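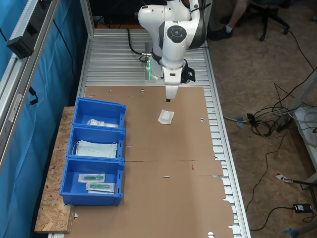
The bench is finally at the point where I can leave the arm alone with a job and go and put the kettle on. I said in the last post that I would write up the table and the bins next, so that is what this one covers. The software can wait until September.

For anyone new, the project is a kit packer. Our shared workshop (Wudby, top floor, bad stairs) puts together first aid bags for the clubs that use the building, and filling them by hand is dull work that always gets left until late. I wanted an arm that would take one of each item out of a bin and put it down in a set place, ready to be bagged. It doesn't have to be fast. It has to be able to run while I am doing something else in the same room.

The table

I started on an ordinary desk and gave up on it within a fortnight. Every time the arm stopped sharply the whole desk nodded, and the positions I had taught it were out by the end of the evening. The slatted aluminium top was the biggest single spend so far, and I put it off for far too long. It came from Ornari, who sell off machine tables when small firms close down. It is very heavy. Two of us got it up the stairs and neither of us wants to take it down again.

The arm is bolted at the far end and works back towards me. I tried it in the middle first, thinking it would reach more, but half of that reach was over places where I had nothing to pick up. With it at the end, everything it needs is in front of it, and I can sit at the near end with the laptop and stay well out of the way.

The one thing I don't like about the slats is that small flat items catch in the gaps. A dressing packet will slide along nicely and then drop a corner into a groove, and the fingers can't get it out again. My answer for now is a big sheet of cardboard over most of the top. It is a flattened box blank, with all its creases and cut-outs still in it. I had meant to replace it with something better, but it does the job. It's soft enough that when I get the height wrong the fingers press into card and don't hit metal, and I get the height wrong a lot. When it's worn out there is a stack of them by the goods lift.

It does need to be flat. The crease across the middle stood up a little when I first laid the sheet down, and packets put near it would rock. I bent it back the other way, left it under a toolbox overnight, and it has been all right so far.

The bins

The bins are plain blue plastic ones with an open lip at the front. They stand in a row down the left side, one behind the other, with dressing packets in the far one, face masks in the middle and the syringe-type items in their clear packets nearest to me. I chose that order by how hard they are to pick. The dressings are the easiest, so they went furthest from my hand, where I am least able to reach in and help.

There wasn't enough width on the table for the bins and a decent clear area, so they sit partly on a piece of OSB that sticks out past the edge and acts as a shelf. It was an offcut from the racking we built in spring. I know it looks rough. I did think about making a proper bracket, and then I pushed down on the board quite hard and it didn't move, so I stopped thinking about it.

What matters more than the shelf is that the bins go back in the same place after I fill them. I had one evening where nothing would pick, and I spent most of it going through the code before I saw that I had put the middle bin back 6 mm to the left. There are some pencil marks on the OSB now and I check them before every run.

Picking things up

The dressings are good. They are square, fairly stiff and lie flat in the bin, and the fingers are narrow enough to get hold of an edge. The wrapping is wrinkled, so the grip isn't the same each time, and they tend to land at a slight angle. I don't mind that. They go in a bag afterwards and the bag doesn't care.

The longest run I have done with them was 200 picks, with me refilling the bin as it went down. It dropped 3, all of them near the end when the bin was low and the packets were lying against the back wall. I think the fix is to stop before the bin gets that empty, and I have set it to ask for more.

The masks are another matter. They are in a stack, and the ear loops hang over the edges and get caught on each other. The arm goes down, takes hold of the top one, lifts, and brings up a second one hanging by its loop. Sometimes a third. I have tried going in slower, and I have tried a small shake at the top of the lift, which gets rid of the extra mask but drops it anywhere it likes. The next thing to try is stacking them with the loops tucked under. That is more work for me by hand, which rather defeats the point, but I'd like to know whether the loops are the whole problem or only part of it.

I have hardly begun on the clear packets. They are slippery and the thing inside moves when you squeeze. I keep only two in the bin at a time while I learn how to hold them, as a full bin would just give me more ways to go wrong.

The fingers

These are on their fourth version. The first ones were too wide to go into the bin next to anything else. The second and third were narrower but bent outwards under load - you could watch them do it. The present ones come to a narrow end and have stayed straight. I printed the early ones at home on my Skuvico, which took most of a day each, and then started using the better printer at the workshop.

I have stopped changing them for the moment. Each new pair means teaching all the heights again, and I would sooner have a fair-to-middling gripper that I know than keep starting over.

Cables

They are a mess and I know it. I have been through a box of ties and a length of trunking, and there is still a lot on the carpet that ought to be off it. The trouble is that I keep moving things, and tidy cables are no use when you are moving things. Once the layout has stayed the same for a month I'll do it properly.

The cable at the arm itself did need sorting out early. It used to pull tight when the arm turned to the nearest bin, and it now has a loose loop with enough slack for the full turn. If you are building something like this, drive the arm by hand to every corner of its reach before you fix any cable down. I did it the other way round and had to cut the ties off again.

What's next

Masks first. After that I want a fixed tray at the end of the table so that each kit goes down in its own pocket, and for that I need to cut something out of sheet. The design is half drawn and I am calling it Evangelista, after the street the workshop backs on to. The bags take 28 items when full, and at present I can manage one sort well and another badly, so there is a way to go.

Someone asked under the last post whether I would share the drawings for the fingers. Yes, I will, but let me measure them again first. The file I have is for version three, and you don't want version three.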